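Wie prüft man, welcher Greifer besser ist?

Ein Beitrag der Kinderseite des Technikhauses Tullside

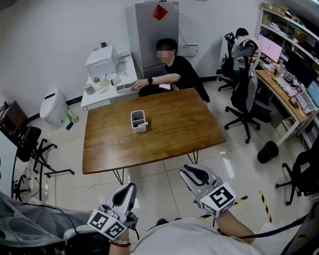 Ein Greifer ist die Hand eines Roboters. Bevor er an einen Arm geschraubt wird, führen ihn Menschen selbst. So lernt der Computer, wie man zum Beispiel einen Stift in einen Stifthalter stellt.

In der Werkstatt Brenia werden zwei Arten von Fingerspitzen verglichen: harte und weiche. Jede Art muss dieselbe Aufgabe 200-mal ausführen. Arvo Salminen leitet die Versuche und notiert, wie oft der Stift herunterfällt.

Die schwarz-weißen Muster auf den Würfeln heißen Marker. An ihnen erkennt eine Kamera, wo sich der Greifer befindet und wie er gedreht ist.

Wichtig ist, dass alle Versuche unter gleichen Bedingungen stattfinden. Im November werden die Ergebnisse ausgewertet.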